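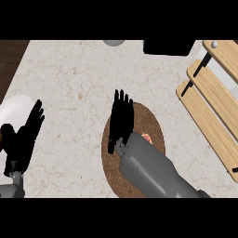

Radka Lazarević
Head trainer and booker, Skelitby Wrestling

Hi Bujar,

You asked how the money from Prunex is being spent, so here goes, and it's mostly good news! The new ring is up. We ran our first two shows in it and the ropes feel fantastic (the old ones sagged so badly that everybody had quit trying springboards). The canvas came in $60 over the quote and I covered that out of merch.

The Saturday school has three trainees ready for a real match. Björklund is the one I'm most excited about – big guy, moves like a cruiserweight, still can't cut a promo to save his life. We're working on it. I'd like to put him in a tag match in February and let his partner do the talking.

Ticket sales are slower than I hoped. The plan said 1000 for the season and we're behind, mainly on Friday shows, so I'm moving the next one to a Sunday afternoon and cutting the kids' price. I've also got Zosusham coming back for the title match. She always sells tickets, and she agreed to the same pay as last time, bless her.

Still to do: crash mats for the school, a second camera for the stream, and the insurance renewal, which I keep putting off. The mats are ordered. I'd love your okay on the camera before I spend anything, so call me when you get a minute, any evening except show nights.

Radka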